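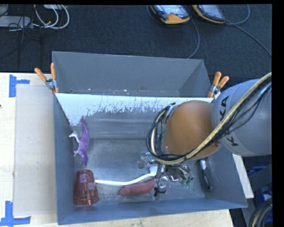
Última modificación: octubre, 12:47

¿Ventilador de cuello o humidificador portátil para dormir en furgoneta?

yip_en_ruta

Hola a todos. Llevo un tiempo leyendo el foro y nunca había escrito, pero es que ya no sé a quién preguntar. Tenemos una furgoneta camperizada (muy básica, cama y poco más) y en verano nos asamos. El año pasado tiramos con un ventiladorcito de pinza Mistau que iba bastante bien, pero la batería se ha ido muriendo y ahora lo enchufas por la noche y a las 2 ya está parado - y yo despierta, claro.

He visto uno de los Erari con depósito de agua, de esos que echan vapor frío, y me ha hecho mucha gracia porque se carga por USB-C y cabe en la guantera. En la ficha pone que aguanta hasta 48 horas en la velocidad baja, que me parece una barbaridad para lo pequeño que es. ¿Alguien lo tiene? ¿Eso es verdad o es con la luz apagada, sin agua y casi sin moverse? Y otra cosa: ¿no se queda todo húmedo ahí dentro? Dormimos dos personas y un perro, y por la mañana los cristales ya chorrean sin necesidad de ayuda.

Ah, y si alguien sabe si se le puede cambiar la batería al Mistau, también me vale. ¡Gracias!

Pusitz

Buenas. Yo tuve uno de agua en una habitación y estaba contento, pero en la furgo no lo pondría. Estos cacharros enfrían mientras el aire de alrededor esté seco y se vaya renovando. En un espacio tan chico, con dos personas respirando toda la noche y las ventanas cerradas, al rato lo único que tienes es bochorno. Si duermes con la claraboya abierta y estás por el interior, pues mira, igual algo notas. En la costa, olvídate.

De las 48 horas no me fiaría mucho. No conozco ese modelo, pero mira cuántos mAh trae la batería y cuánto consume en cada velocidad, que a veces lo ponen en letra pequeña en el manual. Si no dan el consumo, mala señal.

Lo que hago yo es un ventilador de 12 V enchufado a la batería auxiliar, sin batería propia. Son más feos y el cable estorba, pero no te levantas a recargar nada. Lo tengo pegado a la claraboya soplando hacia fuera y con una ventanilla entreabierta al otro lado, y así entra fresco de la calle. El del perro aparte, a ras de suelo :)

Sobre el Mistau: el mío de pinza llevaba dos tornillos debajo de la goma de la base y dentro una celda cilíndrica con conector. Fíjate en la etiqueta antes de pedir nada y que sea del mismo voltaje y con placa de protección. Si la celda va soldada o la ves hinchada, no la toques y llévala a un punto limpio.

furgoneta_azul

Yo el Erari lo devolví, hacía un pitidito. Pero a mi madre le encanta, lo tiene en la cocina.

yip_en_ruta

¡Mil gracias! Me habéis quitado el capricho del vapor. Esta tarde le levanto la goma al Mistau a ver qué lleva dentro, y voy mirando lo de los 12 V. ¿El cable lo pasaste por el techo o por el lateral?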